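Ex-Retail Shop Fittings: The Tinwood Collection

Now at our Stondham warehouse, collection or pallet delivery

When Tinwood went into administration in February, most of the news was about the stores that closed, and quite rightly so. What got less attention was everything inside them. We were lucky enough to buy the fittings from the homeware chain's closed branches, and our warehouse has been bursting at the seams ever since (the forklift has hardly had a morning off). If you are opening a small store, moving to a bigger one, or just tired of looking at the same tired racks, we think you will find something to love here.

Tinwood spent good money on its interiors. The last refit used the Marchetti wall bay system, a sturdy steel upright with adjustable shelves that slot in without tools, and it is a pleasure to put together. We have 2,317 bays to sell, in cream and in slate gray, and they can be joined in runs as long as your wall allows. Each starter bay comes with two uprights, a back panel, a base shelf and four upper shelves. Add-on bays share an upright with the bay beside them, so they come with one.

Condition is very good for the most part. These were working stores, so please expect a few scuffs on the base shelves where carts and vacuum cleaners have caught them over the years. Anything bent or badly chipped has been pulled out and is sold separately as spares, and we are always happy to send extra photos of the exact batch you would be getting.

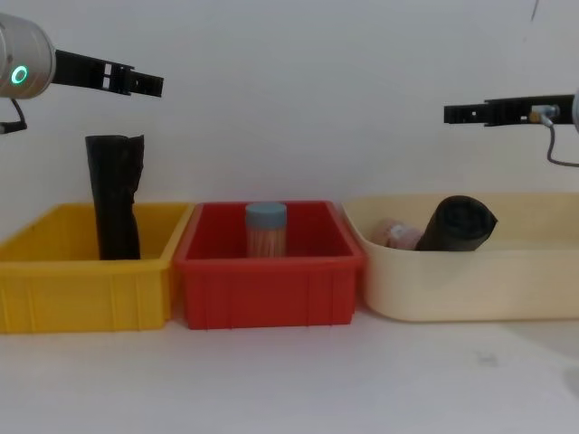
Besides the wall bays, we have the freestanding gondolas that ran down the center of each store, a good number of low display tables, and the checkout counters from the larger branches. The counters are heavy old things and come in two sections, left-handed or right-handed, so do check which way your customers will be walking before you order. More than one buyer has had to swap, and we would much prefer to save you the second trip!

Marchetti wall bay, key details

Width: 1,000 mm
Shelf depth: 600 mm at the base, shallower above
Colors: cream, slate gray
Assembly: slot-in, no tools needed for shelves
Wall fixing: brackets included, screws not included
Minimum order: one starter bay

Compatible parts

Baskets, hooks and sloping shelves made for the Fundasham range will fit these uprights too. We keep a fair amount of Fundasham stock on hand, new and used, and can add it to the same pallet. If you already have bays from another maker and aren't sure they match, send us the distance between the slots and we will measure it against ours.

Delivery and collection

Pallets go out from Stondham and are dropped at the curb, so please have a helper or two ready. You are very welcome to collect instead, and we will load your van for you. The warehouse opens at 8 a.m. and it is usually quieter before lunch. Let us know beforehand what you are coming for so we can bring it down from the upper racking.

Payment is due in full before goods leave the warehouse. Unused bays in their original bundles can be returned within 14 days, with carriage paid by the buyer.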